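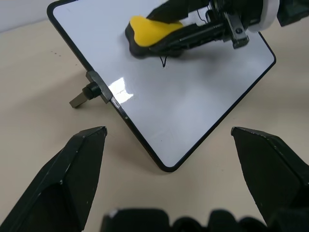 Work in this period centred on the whiteboard-wiping task, the third of the contact tasks listed in the Tamdale work plan and the first in which the arm has to keep a tool pressed against a surface while it moves. All demonstrations were given by remote control from the leader arms, with the operator seated out of reach of the table. The board is a small one with a thin black frame, propped at an incline on its own kickstand, and the eraser has a yellow foam top on a black base. Stray marks just below the base of the eraser, such as the small black V-like stroke, are the ones operators find hardest to judge, and they account for much of the labelling effort described under Data quality.

Reporting period: to the end of February
Prepared for: Feltby program office
Prepared by: Eero Halonen, Savolainen Robotics

1. Summary of progress

The wiping task has reached 200 accepted demonstrations, the number set for the mid-term milestone. The full collection across all tasks now stands at about 2,000 episodes. A first policy has been trained on the wiping data alone and evaluated on the bench. It makes contact reliably and clears single strokes near the middle of the board. It does not yet deal well with strokes close to the frame, and it tends to stop early.

The remaining two contact tasks (drawer closing and cloth folding) have not been started. Fixtures for both are on hand.

2. Method of demonstration

We began the period with two ways of showing the task. In the first, the operator held the arm directly and moved it by hand with the joints in a compliant mode. In the second, the operator moved a leader arm and the working arm followed.

Hand guiding gave smooth paths and was easy to learn. It also put the operator's forearm in view of the cameras for most of each episode, and the recorded joint torques included the operator's own push. For a task that depends on contact force this made the torque channel close to useless. We recorded 26 episodes this way, kept them for reference and excluded them from training.

Remote control is slower to learn. The leader arms have no force feedback, so the operator judges pressure from the motion of the board and from the wrist view. New operators press too hard at first, and the board slides or turns on the table. We considered clamping the board and decided against it. Small shifts in its position are part of the task as specified, and a policy trained on a fixed board would be of little use to the end user at Pravby.

The procedure now in use is as follows. The board is placed by hand at an arbitrary angle within a marked-out region. One or more strokes are drawn with a dry-erase marker. The operator brings the eraser down at the far side of the strokes, wipes in overlapping passes and lifts off when satisfied. Recording stops on a foot pedal. An episode in which the board tips over is discarded.

3. Data quality

Each episode is reviewed once by a person other than the operator. The reviewer marks the first contact, the last contact and whether any ink is left at lift-off. The third label has caused the most disagreement. Old smudging on the board can look like faint ink in the wrist view, and glare from the overhead lights hides part of the surface at some angles. We have left the lighting unchanged, but the reviewer now has the side camera open next to the wrist view and is asked to use both before labelling.

Time alignment between the leader arm and the wrist camera was found to drift over long sessions. The cause was a buffer in the capture software that was never emptied between episodes. This has been corrected. Earlier episodes were realigned using the moment of first contact, which shows up clearly in the torque signal. In 11 cases the contact could not be located with confidence and those episodes were removed. The count in section 1 is after removal.

4. Bench evaluation

The policy was run on board angles and stroke positions drawn from the same ranges as the training data. Behaviour was consistent up to first contact. Three faults were seen repeatedly:

– The eraser lifts at the end of a pass with a short remnant of ink still on the board. The policy rarely goes back for it.
– When the board is turned well away from square, the wiping direction stays aligned with the table and the passes run off the lower edge.
– On strokes next to the frame, the eraser rides up on the frame and loses contact along part of its length.

We believe the first fault comes from the demonstrations. Operators usually clear the board in one continuous motion, so the data holds few examples of lifting, looking and wiping again. Corrective episodes are being added, in which the operator starts from a partly wiped board. The second fault may be a matter of coverage, as large angles are under-represented. The third is likely to need a change in how the eraser is held, and we have no firm view on it yet.

5. Equipment

The eraser bracket worked loose twice and the screw is now checked at the start of each session. The foam compresses with use, which changes the height at which contact is made. Erasers will be replaced on a fixed schedule and the change noted in the session log. One leader arm was out of service while a wrist encoder was replaced. No other hardware was bought in the period, and spending remains within the approved budget.

6. Plan for the next period

Collection of corrective episodes for the wiping task will continue, with priority given to large board angles and strokes near the frame. The policy will then be retrained and evaluated again on the same protocol. Drawer closing will start once the second leader arm has been recalibrated. Cloth folding depends on both arms and will follow.

We ask the program office to confirm whether the Pravby site intends to use boards with a raised frame. If the boards are frameless, the third fault can be given a lower priority and the time moved to drawer closing.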